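**Picture framing (household)** is the work of fitting a print, photograph or drawing into a ready-made frame at home. It differs from custom framing, in which a shop cuts the molding, mat and backing to suit one particular piece. Household framing depends on standard sizes. The frame comes as a kit, and the print is chosen, trimmed or matted to fit it.

## Parts of a frame

A ready-made frame usually has four parts: the outer border (the molding), a clear front sheet, a mat and a backing board. Some kits leave out the mat. Others add a paper spacer, often printed with the frame's measurements, which is meant to be thrown away.

The border is most often wood, metal or plastic. Black, white and natural wood are the most common finishes. A groove on the inside back of the border, called the rabbet, holds the other parts. Its depth decides how thick the stack of sheet, mat, print and board can be.

The front sheet is glass or acrylic. Glass is harder to scratch. Acrylic weighs less and does not shatter, so it is often used in large frames and in children's rooms. New acrylic normally has a protective film on both sides, and the film is peeled off just before the frame is closed.

## The mat

A mat is a sheet of heavy paperboard with a window cut in it. It keeps the print from touching the glass and puts a plain margin between the picture and the border. White and off-white mats are sold with most kits.

The window is cut slightly smaller than the print, so that the edges of the print are hidden behind the board. Where a print has its own white margin, the owner can let a little of it show or cover it completely. A margin that shows on one side only tends to look like a mistake, and centering is checked from the front before anything is taped.

Laying the frame and the print next to each other on a flat surface is a common first step.

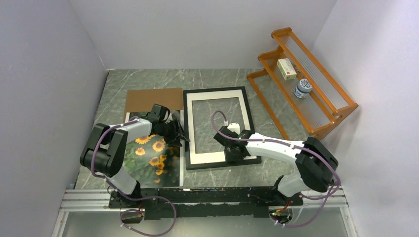 Comparing the two this way shows whether the print runs upright or sideways and how much of it the mat will hide. Flower prints, landscapes and other pictures that fill the whole sheet lose something at every edge, and a bloom or a branch near the side may end up half covered. Some people mark the window lightly in pencil on the back of the print. Others lower the mat over the picture and shift it until the result looks right.

Prints are attached to the mat along the top edge only. Two short hinges of paper tape are enough for a small or medium sheet. Taping all four sides holds the paper too tightly, and it may ripple when the air in the room changes. Household clear tape yellows and leaves a stain, and it should be kept off anything worth saving.

## The backing

The backing board presses the stack forward and keeps dust out. Ready-made frames mostly use hardboard, a dense brown panel made from pressed wood fiber. Cheaper kits use thick cardboard. For prints of some value, a sheet of acid-free board is placed between the print and the backing, as untreated wood fiber can discolor paper over a period of years.

Several kinds of fastener hold the board in place:

- **Flexible tabs** are flat metal points set into the inner edge of the border. They are bent up to open the frame and pressed down to close it. They break if bent too often.
- **Turn buttons** swivel on a screw and last much longer, but are found mainly on small frames.
- **Spring clips** are used with metal borders and are pushed in under the lip.

Tabs are lifted with a flat, blunt tool such as a butter knife or the end of a spoon. They need to be raised only far enough for the board to slide free. When the frame is closed again, all of them are pressed flat, starting with one on each side so that the board does not shift. A loose tab lets the stack sag toward the bottom over time.

## Order of work

The frame is placed face down on a clean surface with some room on all sides. A towel or blanket protects the finish – grit on a hard table will scratch painted wood and plastic alike. The backing comes out first, followed by the spacer, the mat and the front sheet. The front sheet is wiped and returned to the frame. The mat and print go in face down, and the board is laid on top.

Before the fasteners are closed, the whole frame is held together by hand and turned over for a look at the front. Lint and hair under the glass are the usual reasons for opening it again.
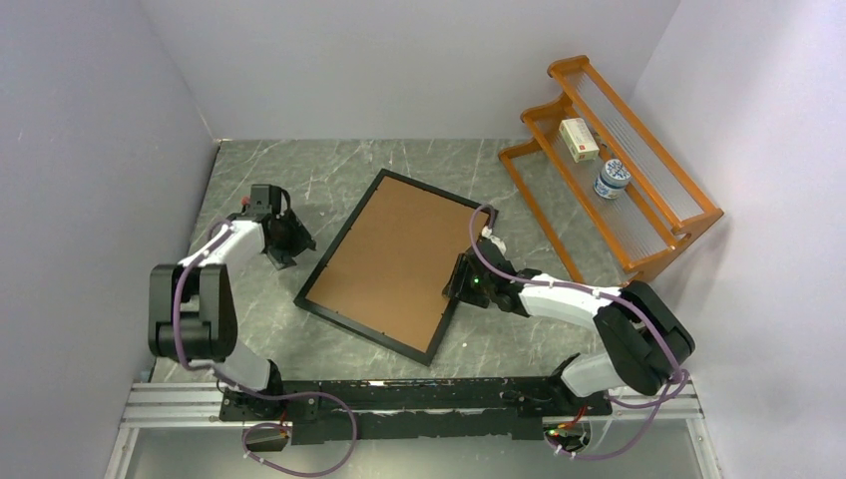 Calvo, in a reader's note added to this entry, disagrees with pressing down every tab at the first closing. The note recommends two tabs on opposite sides, then a day of leaving the frame against a wall, and only then the rest. Dust that was missed under a ceiling lamp shows up in morning light, the note continues, and each tab left alone is one less to break.

The method is reasonable for small frames. In a large frame with real glass, two tabs may not carry the weight of the stack, and the frame should stay flat until it is fully closed.

## Hanging and orientation

Most backing boards carry a hanger on one or more sides. A board with a single hanger has to be put in with that hanger at the top of the picture, a point often missed until the frame is on the wall. Boards without hangers are used with hooks fixed to the border itself, or the frame stands on a shelf or ledge.

Frames that stand on a shelf need a foot or a wall to lean on. A thin strip of rubber or felt under the bottom edge stops them from sliding.

## Storage of unused parts

Leftover mats and spacers are best stored flat. A sheet of plain cardboard on either side protects the corners. Prints waiting for a frame can be kept the same way, away from damp walls and direct sun.

## See also

- Mat cutting
- Poster hanger
- Shadow box
- Picture ledge

*Last revised 14/12/2022*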